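This website uses cookies. By continuing to browse you accept our use of cookies. Accept / Settings

Godosik Reading Rooms – Progress Report to the Canpolat Fund

March 15, 2023

Dear members of the Fund,

With this report we inform you about the work in the second period of the grant. The grant pays for evening reading rooms in Sandavex and Flelach, where adults can improve their reading and writing. The report covers the lessons, the book collection and the spending.

1. Lessons

In this period 196 adults were registered in the two towns, and 40 of them are in the beginner level. Sandavex has lessons on four evenings of the week and Flelach on three. We wanted to open a fourth evening in Flelach also, but the building closes early on that day and we did not yet find another room.

The beginner groups work with short texts from daily life: a letter from the landlord, a bus timetable, a label on a medicine box. The higher groups asked for longer texts, so we started a weekly page with simple articles on health, work, food and science.

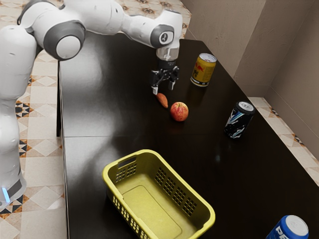
Attendance was good until the middle of winter. Then it became lower, mostly in Flelach, where the last bus leaves before the lesson is finished. We moved the start of the lesson to half an hour earlier and after this change more people stayed to the end. Some learners who work in shifts still cannot come regularly. For them we prepare a folder with exercises which they can do at home and bring back when they have time.

2. Books and materials

We bought 206 books for the two rooms. Most are easy readers with large print, and the rest are dictionaries and workbooks. The order for Flelach came in two parts – the second part was delayed at the supplier – and the labels for it are not finished.

The weekly page is printed in black and white, on both sides of one sheet. Learners told us that the letters were too small, so we made them bigger and cut the articles shorter.

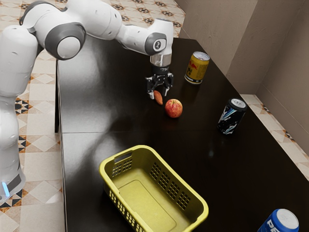
3. Spending

Spending stays inside the plan, with one exception. Heating in Sandavex cost more than we expected, and we covered it from the line for travel, where some money was left. There is 3000 remaining in the line for materials. We ask for your permission to use a part of it for better lamps in Flelach, as the light at the back tables is weak.

4. Next steps

In May we will hold the reading test for all levels and send you the results in a separate table. Before that we have to finish the labels, find a room for the fourth evening and agree with the Flelach building on the summer opening hours.

We thank you for your support and we are ready to answer your questions.

The Godosik team

Subscribe to our newsletter. Enter your e-mail address. You can unsubscribe at any time.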